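Bosuda two-finger gripper, hand-held version
Sold by Cerex. Spare pads and link kits sold separately.

Price: $1,439
Replacement pad pair: $667

The Cerex sales sheet says this gripper "needs no routine care." We carry it, we like it well enough, and we don't believe that line. Anything with stacked links and pivots needs looking after, and the ones that come back to our bench mostly come back for the same few things: loose pad screws, dirty pivots and a cable that somebody let hang wherever it wanted.

Setting it up

Fit the pads first. Snug both screws on one pad, then both on the other, close the fingers by hand and look at the gap against a bright wall. If you see a wedge of light, back the screws off and start over. The manual gives this job one sentence. Plan on longer.

Then try it on a part you will really be picking up. The maker's demo part is a straight-sided block, and of course it holds a block. Tapered parts are a fairer test.

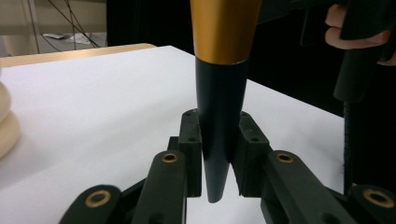
Plemness Equipment Pages, issue 3, p. 2

With a cone between the fingers, flat pads touch where the part is wide enough and leave a gap where it narrows. Squeezing harder won't change the shape of the part. Move the grip up toward the thick end, and if it still creeps, ask us about shaped pads before you blame the drive. Sorin Neagu on our bench has had perfectly good drives sent to him over this.

Looking after it

Wipe the pads with a dry cloth at the end of the shift. Work the links open and closed by hand with the power off and feel for grit. We leave the eyelets in the links dry. The sales sheet suggests oil, and Alina Costache, who rebuilds these for us, spends a good part of each rebuild cleaning oil and dust back out.

Keep the cable clear of the outer links through the full stroke, open as well as closed.

Repair

Pads and links can be changed on site. A cracked link should be replaced together with its mate on the other side; glue has never lasted in any we have seen. Play in the drive means sending the unit in. Cerex calls the drive "sealed for life" and doesn't say whose.

Service desk: Zübeyde Uysal. Pads back in stock in October, according to the maker.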